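Matlala Workshop — Gallery
Table coverings, room 2

Text and captions: Arnout Dewulf
Page updated Fri 5 August

Introduction

This page belongs to the set on work surfaces and covers the blue table in room 2. It is meant for people who book the room for handling small polished parts and want to know what they will be putting them down on. Storage, lighting and the booking rules have their own pages.

The table top measures 2202 mm by 1280 mm. It is blue throughout and has been in use since the room was fitted out. The wall behind it was painted pale grey at the same time and is kept clear of shelves and notices. Anything that needs to be pinned up goes on the board by the door.

Covering

The table is used with a clear plastic sheet laid over the top. The sheet is supplied on a roll by Parnura, 60 microns thick, and is cut to a length of 2544 mm, which leaves 171 mm spare at each end. The roll is stored folded over on itself, so a newly cut length carries creases. These can be reduced by leaving the sheet flat overnight but they do not go completely. For most handling work this makes no difference. For measuring work, use the granite plate in room 1.

The sheet shows highlights wherever it is folded or raised. Users who take pictures of their parts on this table should expect white streaks along the creases, and chrome will pick up reflections from all sides.

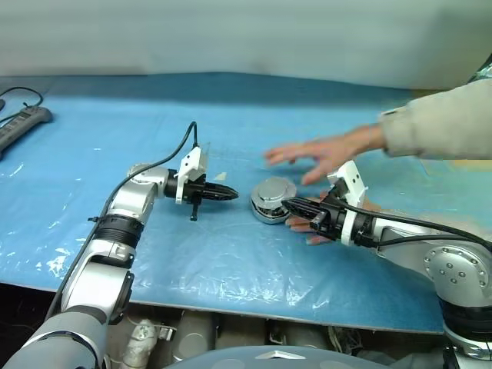 Room 2, blue table with clear sheet. Round chrome piece on the right-hand side of centre, small white scrap on the plastic further left.

Small polished parts

Round parts with a bright finish are best set down in the middle of the table. Near the ends the creases tend to be deeper and a part can tip on them. Chrome marks easily, so check the sheet for grit first and wipe it with the lint-free cloths from the Dullier dispenser. Do not use the blue paper roll on polished surfaces.

Bits of tape, label backing and trimmings should be picked off by hand. They are hard to see against the highlights — run a palm lightly over the sheet before starting. A scrap under a turned or plated part is enough to stop it sitting level.

Changing the sheet

Replace the sheet when it is cut, cloudy or sticky. Lift both long edges towards the middle, fold the sheet inwards and put it in the clear film bin. Wipe the blue surface with a damp cloth and dry it before laying the next length. Tape is allowed on the underside of the table only. Tape on the top leaves a residue that took most of a morning to remove in November.

A heavier mat from Clutonetti was tried on the same table for a few weeks. It lay flatter than the sheet and held parts more firmly, but it was opaque and covered the blue, and two regular users asked for the sheet back. The mat is rolled up on the lower rack and can be borrowed.

Further pages in this set: granite plate, room 1; folding benches, corridor store; sink and draining board.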